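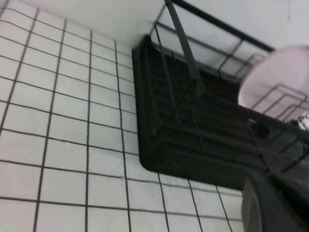 Notebook, Ostville Domestic Fittings Workshop
December, entry opened 9:40 a.m.
Subject: drainage and wall clearance of the dish rack, Kulier kitchen

Purpose of the entry

The rack in the Kulier kitchen was fitted in the autumn under the general refurbishment. Kitchen users have since reported standing water in the drip tray at the end of the day and marks on the painted wall behind the rack. The workshop was asked to establish whether the tray is draining as intended and whether the rack should be moved. The present entry records the morning's work and the points left open. It replaces the short note in the previous book, which gave the wrong tray length and should not be relied on.

Equipment

The rack is the black wire model supplied by Brolitz, with the dark gray ribbed drip tray from the same order. The wall is in two finishes, small square white tile with dark grout and plain white paint. The following were brought from the store: a steel rule, a short spirit level, a measuring jug, a bottle brush, two shallow rubber shims, white vinegar, and cotton cloths. The level was checked on the bench before use.

Condition before cleaning

The tray was lifted out and inspected at the sink. Scale was present along the channels between the ribs, heaviest toward the drain end. It could be felt with a fingertip and did not come away with a dry cloth. The drain opening was partly closed by the same deposit. No cracks were found in the tray, and the rim was sound on all sides.

The grout behind the tray was brushed with plain water. Its lines are uneven in width, and the wider ones hold more dirt at the edges. Vinegar was kept off the grout, in line with the workshop's standing instruction for tiled walls.

Drainage, first run

The tray was returned to its position without cleaning so that the reported fault could be reproduced. A volume of 2000 ml of tap water was poured slowly over the ribs from the jug. The water left in the tray after draining was collected with a cloth and wrung back into the jug. The quantity recovered was 165 ml. The water had gathered along the rear channels, on the side farther from the outlet.

The level was then laid across the tray in both directions. Front to back, the fall was acceptable. Along the length, the bubble stood off center, and the tray was found to be leaning slightly away from the drain. It is therefore likely that the scale and the lean had been acting together, and the first run does not separate them. A run with a clean tray and no shims would have been useful. It was not made, and the omission is noted for whoever repeats the work.

Cleaning and leveling

The tray was soaked in diluted vinegar and brushed along the channels. The opening was cleared with the bottle brush from the underside. The wire frame was wiped down with warm water and a little dish soap, then dried by hand. The joints where the divider loops meet the cross-wire need a folded cloth pulled through from below, as a flat cloth passes over them. The coating was intact wherever it was checked, and no rust was found.

Both shims were placed under the end farther from the drain. One shim on its own was tried first and did not bring the bubble to the required side of center.

Position against the wall

The rear rail is a flat bar and is the part of the rack nearest the paint. When a heavy plate is set into the dividers and allowed to lean back, the rack can shift toward the wall. The movement is small, but the rack does not return by itself.
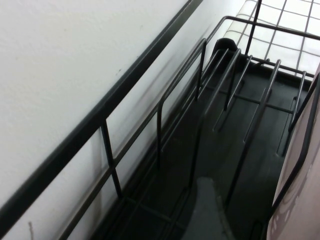
The painted surface has a fine texture, and a mark on it is harder to wipe away than a mark on tile. One short dark scuff, running vertically, was rubbed gently with a damp cloth and did not lift. It has been left for the decorators. Its cause is not established, and the rail should not be blamed in the report without a closer look at the heights.

A clearance of 50 mm between rail and wall was tried. It stopped the contact but brought the front of the rack too close to the edge of the worktop, and the drain no longer discharged cleanly into the sink. The rack was put back. Small felt pads on the rear of the rail would be the simpler remedy. The Tiwari catalog lists a self-adhesive type, though its suitability for damp areas is not stated and will have to be asked.

Drainage, second run

The same volume was poured in the same manner with the tray clean and the shims in place. A thin film remained on the ribs. There was no pooling, and the cloth took up too little to measure in the jug. The level was read again after the run and the reading had not changed.

Loading was then checked with dinner plates from the cupboard. They stood well in the dividers. Deep bowls did not, and tended to tip onto the next divider and trap water. Users may be advised to put bowls upside down on the flat part of the rack.

Points open

Repeat the first run with a clean tray and no shims.
Ask Tiwari about pads for damp areas.
Ask Brolitz whether a replacement tray can be ordered separately from the rack.
Add descaling of the tray to the monthly kitchen sheet.
Confirm with the decorators that the wall paint can be touched up locally.

Shims left in place. Jug and level returned to the store. Entry closed 11:55 a.m.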